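The Work Surface Under Everything

Matte green has become a common color for shared benches, and the reasons are mostly optical. A white top throws overhead light back at the eye, and a black one hides small dark screws. Mid-green sits between the two. Metal, clear plastic and most fasteners show up against it, and glare stays low through a long shift.

Galholm, which furnishes workshops and teaching labs, sells its tops in two thicknesses with a pale edge band. The band marks the limit of the usable area and shows wear before the face does. Lisex makes a similar top with a rounded lip, which is kinder to forearms but harder to clamp to.

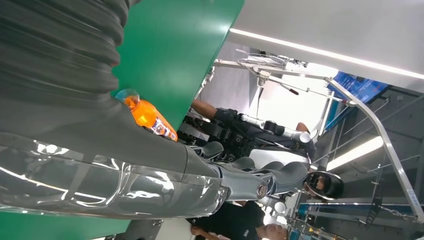 Drinks are the usual cause of early damage. Sugar dries into a film that holds grit, and the grit scratches the finish. A capped bottle, even one lying on its side, is a smaller risk than an open cup, but the cap should be checked before the bottle goes anywhere near cables. Olivares recommends a separate shelf for food and drink, set 50 cm from the nearest bench edge. Few shops have the floor space for it.

Covers deserve the same attention. Clear plastic sheeting keeps dust and splashes off equipment between jobs, though it creases quickly and the creases catch light. Nukholm supplies it in rolls of 10 meters. Replace a length when it clouds, and wipe it with a damp cloth only — solvents will haze it.

Cleaning the top itself takes little. Use warm water, a drop of neutral soap and a dry cloth afterward. Abrasive pads will polish the matte face into shiny patches, and these cannot be reversed. On older benches the patches usually sit near the front edge, where sleeves and tool cases have already started the job.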